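Getting back into sourdough
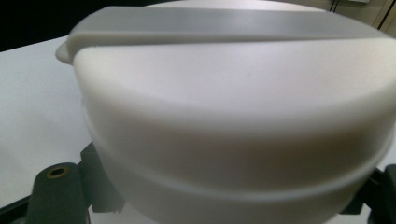
So how often do you have to feed a starter? Once a day if it lives on the counter, and once a week if you keep it in the fridge.

I let mine go for three weeks in April (oops!) and figured it was a goner. Jyoti Malhotra from my old office told me to toss all but a spoonful and start feeding it again, so I did, morning and night, and by day 8 it was bubbling like crazy. First loaf came out kind of flat but we ate the whole thing with butter anyway. Trying rye flour next, if the store ever gets it back in!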